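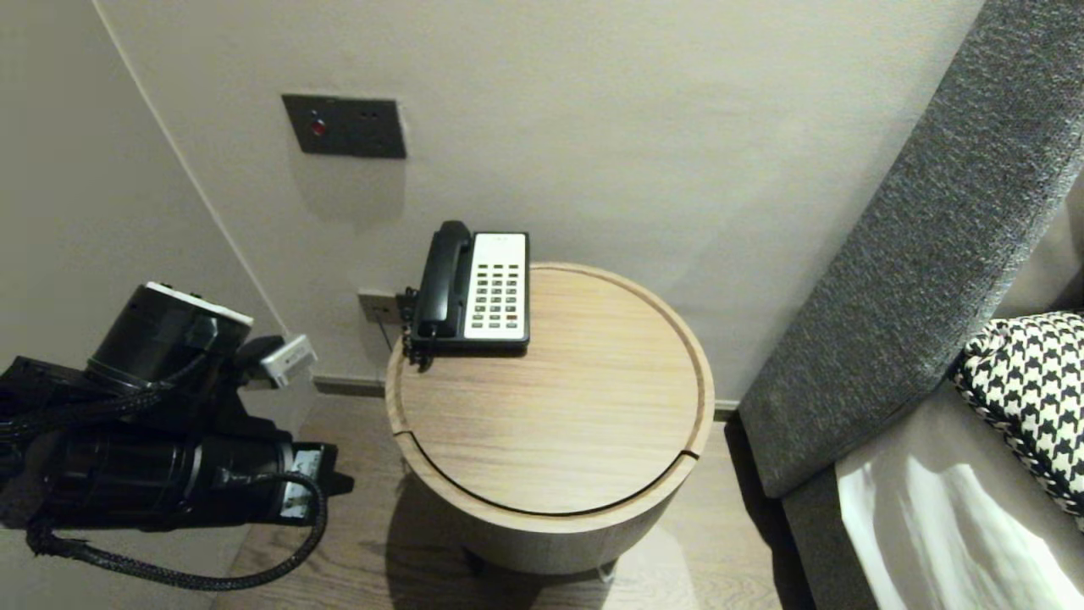

Skadent slips after Potik stake sale
1/22/23

Skadent shares closed the week at 1461, down nearly 4 per cent, after the group confirmed the sale of its 60 per cent holding in Potik to Ocampo. Payment will be made in two parts, the second falling due in June. Turnover was thin. The index compiled by Nirkar ended flat, with lenders slightly firmer and exporters weaker. Skadent left its dividend unchanged and gave no forecast for the full year.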